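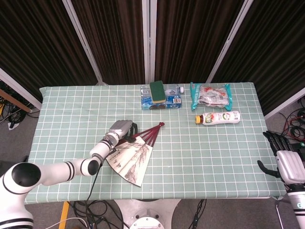 About Fareo

Fareo is a small company that tests claims about tap water, filters and bottled water for people who pay for them. We started because we didn't believe what we were reading. A filter pitcher said it removed "up to" nearly everything. A delivery service said its water was "alive." We wrote to both companies and asked for the lab sheets. One sent a brochure. The other sent a discount code.

What we do

You send us a water sample or the name of a product. We run the sample or buy the product at a regular store, same as you would, and put it through a fixed list of tests. Then we write up the results in plain English. Most reports run two pages. If a product does what it says, we say so, and that does happen. More often it does part of what it says, for a shorter time than the box suggests.

Home samples cover 30 items, including lead, copper, nitrate and hardness. We don't test for taste. People ask for it a lot, and we have yet to see a taste test we'd put our name on.

Where we work

Our office and sample desk are on the ground floor of the Brenard building. The lab work is done by Oyelaran, a separate company with its own staff and its own books. We keep it that way on purpose – we don't think the people who write the report should also be the people who run the machine. Oyelaran gets numbered bottles and no brand names. They find out what they tested when you do.

Who pays us

Customers do. A household report is a flat fee, and so is a product report. We don't sell filters, we don't take a cut when you buy one, and we don't run ads. In 2019 a filter maker called Sutance offered to cover our rent in return for "early access" to results. We said no and put their letter in the lobby. It is still there, a bit faded.

You should still be suspicious of us. Any company can write a paragraph like the one above. Ask for our list of income by source, which we mail out every October to anyone who wants it. In the last one, 300 household reports made up most of the money and 16 product reports made up the rest.

What we won't tell you

We won't tell you your water is "pure" or "safe for life." A sample covers the day it was taken and the faucet it came from. Old pipes change things, and so does a long weekend with nobody running the water. We also won't tell you to buy bottled, or to stop buying it. Some bottled water we've tested was fine. So was a lot of tap.

We don't give out seals, stars or badges. If you see a Fareo seal on a product, it's fake, and we'd like a photo of it.

When we get it wrong

We keep a public list of corrections. The longest entry is for report 777, where we gave a lead reading in the wrong unit and scared a family for two days. We refunded the fee, paid for a second test, and changed the way results are typed in. The old version is kept next to the fixed one so you can compare them.

Getting in touch

Write or stop by the sample desk. Sample bottles are free to pick up, and the fee is due when you bring them back full. Please read the fill instructions first – the first-draw bottle has to be filled before anyone uses the faucet that morning, and we turn away the ones that weren't.

Page last updated January 1, 2022.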